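Home Projects Staff Library Contact
Search this site Enter keywords Go

Patterns That Repeat: Printed Bedding and the Student Room
Severin Lüthi, second-year textiles

My project set out to ask why bedding looks the way it does. I had hoped to answer this in March. I have since lowered my hopes and kept the question.

I interviewed 13 students in Gomerell Hall and read two old sales catalogues from Flemetti, a mill that printed sheets until it found out people would buy plain ones for more. The catalogues list 44 designs, most of them leaves. Flowers come second. Geometry is a poor third and seems to have been drawn by someone in a bad mood.

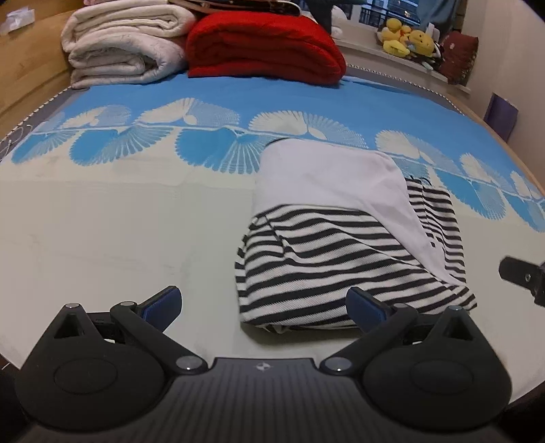
Border prints are harder to make than all-over prints, as the design has to land in the same place on every sheet. The Flemetti foreman's notes complain about this at length. A row of fan-shaped leaves between a blue band and a cream one, joined by a thin stem, leaves very little room for error, and a sheet that has slipped on the table shows it at once. All-over prints forgive nearly anything, much like my first supervisor.

Students mostly told me they had never looked at their sheets. One had owned hers for two years and guessed the wrong colour - twice. My survey form did not allow for this.

I would like more interviews next term, and a form with a bigger box for "don't know".

Related projects
Chae: Buttons and Who Loses Them
Eltov: A Short History of the Tea Towel
Curtains in Rented Rooms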